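The quiet colours

Sunita Thakur
Sep 23, 2008

I used to be rude about grey. Grey was filing cabinets and school jumpers and the sky over Sturstead for most of the winter, and when friends told me they were doing the lounge room in it I made sympathetic noises. Then I spent a week in a borrowed flat with a grey hallway, and by the second evening I was standing in it with a cup of tea, just looking. In the morning it was nearly blue. By dinner it had gone soft and a bit mauve, like the inside of a mussel shell. I went home and looked at my cream walls and they did nothing at all!

So this is a love letter to the quiet colours, the greys and charcoals and the deep muddy browns our parents painted over. I've been pestering painters, neighbours and one very patient paint mixer about them since February, and I am completely converted. 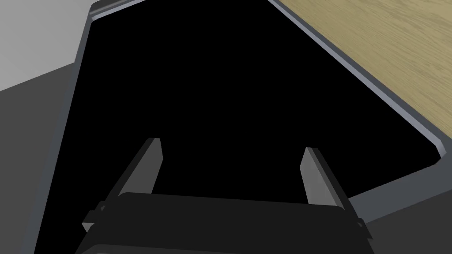 Grey is never just grey

Gladys Ondieki has been mixing paint behind the same counter for 16 years, and she will tell you there's no such thing as plain grey. There's a colour hiding in every tin. She stirred up a batch for me from white and black alone, the way most people imagine it's done, and brushed it on a card beside one with a drop of yellow ochre in it. On its own the first had looked perfectly respectable. Next to the second it was icy.

"People come in with a chip the size of a stamp," she said, "and they've chosen it under my lights. I send them home again."

Her advice is to paint a big piece of card, as big as you can carry, and move it around the room for a couple of days. Prop it behind the couch. Put it next to the window and then in the gloomiest corner. In our part of the world a south-facing room gets cool light all day and will drag the blue out of anything, so she leans warm there, with a bit of red or brown in the mix. North-facing rooms can take a cooler grey and look wonderful for it.

She is also firm on finish. Flat paint drinks up the light and hides the bumps in old plaster, and it marks if you so much as lean a bicycle on it. Low sheen is the sensible choice for a hall. I went flat anyway and I don't regret it (I don't own a bicycle).

The case for brown

Brown is where I expected to get off the bus. I grew up with brown: the carpet, the tiles, the casserole dish. Kanini Ogola, who paints houses from one end of Ristau Street to the other, told me she had the same feeling until a customer insisted on a chocolate dining room. She put the first coat on with great misgivings and finished the second in love.

The trick, she reckons, is to let it meet something cool. A dark brown on every wall can feel like being shut in a cupboard, but bring it up hard against a mid grey, with a clean straight edge between them, and both colours wake up. The brown goes richer and the grey stops looking like undercoat.
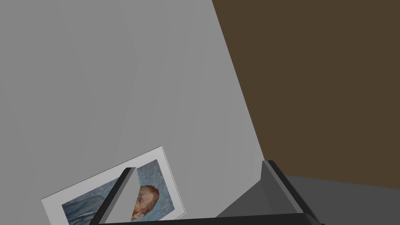 Mid grey against a muted chocolate brown.

That edge matters more than you'd think. Kanini cuts hers in by hand with an angled brush, no tape, and it's a joy to watch. For the rest of us there is tape, and her tip for it is lovely: once it's down, run a thin line of the first colour along it and let that dry before you start on the second. Any bleeding is then in the colour that's already there. Pull the tape back on itself, slowly, while the top coat is still a little tacky.

I tried it in the study over a long weekend and got a line so crisp I called my sister in to see it.

What goes on a dark wall

Almost everything looks better. I mean it. Mwangi Kirui runs a framing shop, Rashidi Frames, out of what used to be a butcher's, and he painted the back wall charcoal 12 years ago so that customers could see their pictures properly. Gum leaves, baby photos, football jumpers, the lot. He's fond of a generous white border in a room like that. It gives the eye a rest between the wall and the picture, and a strongly coloured print seems to lean out at you.

Blues and oranges are the real stars. Against cream they can shout, but put them on grey and they hum. Mwangi has a drawer of old exhibition prints he sells unframed for a few dollars, and I came away with two more than I meant to.

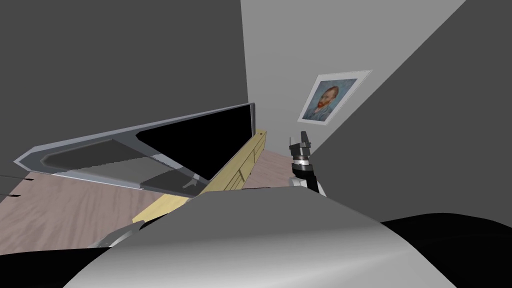 A Van Gogh-style portrait with a wide white border, on light grey.

Hang things lower than you think, too. He sees pictures floating up near the cornice in house after house, and on a dark wall they look stranded. Start with the middle of the picture at eye level and go down from there if there's a couch underneath.

As for the telly, a darker wall is kind to it. Mwanahawa Kariuki, who lives across the road from me, painted behind hers in a charcoal called Evar and says the screen simply melts away when it's off. She'd been about to buy a cabinet with doors.

My own hallway is done now, in one of Gladys's warm greys. The bathroom's next, and I'm thinking brown.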